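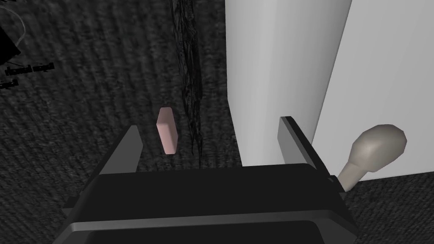
Wrist view in the simulator: flat fingers wide open, pink block up by the left one.

Gripper week, the picture page
Posted 2024-02-14 by Ferdinand Rainer

Okay, so I finally sat down and did the thing I kept putting off, which was running my two finger sets against each other in sim before spending any money on the real ones. The flat tapered plates are the Pfister set. The other set is the Druvomico pads, which are wider and rounder and look a bit like duck bills (I love them, I'm trying to stay fair!).

Same arm, same wrist camera, same controller for both. I gave each set 70 tries, and if the gripper took longer than 2 seconds to close I counted that try as a miss.

What I like about the plates is how much I can see past them. With the fingers open there's a big clear gap in the middle, and the floor and the stuff behind it show right through. The housing eats up the bottom of the view, though, and I keep wanting to tip the camera up a little. Stundus, my controller software, lets me do that with one slider, so I'll try it next and see what it does to my aim.

The pink block is my favorite target. It's about as plain as a bar of soap and it shows up great against that dark gray carpet. The stringy black stuff hanging next to it is much meaner. I'd love to know how the duck bills deal with strands like that, but my contact settings were way off for those runs and I threw the numbers out.

The white column on the right is a pain too. Swing wide on that side and the right finger gets awfully close to it, so I slowed the wrist down for the last part of the approach. Should have done that on day one.

Scores so far, block only:
Pfister plates: 58 out of 70
Druvomico pads: 61 out of 70

Closer than I expected! Most of the plate misses were me coming in crooked and bumping the block with one tip. The pads are more forgiving there, but they hide more of the view, and I drove them nearly blind on a couple of tries.

Next up is the real arm over in Flumstead, probably in April if my bench is cleared off by then. If you've run either set with a camera mounted this low, drop me a comment and tell me what angle you settled on.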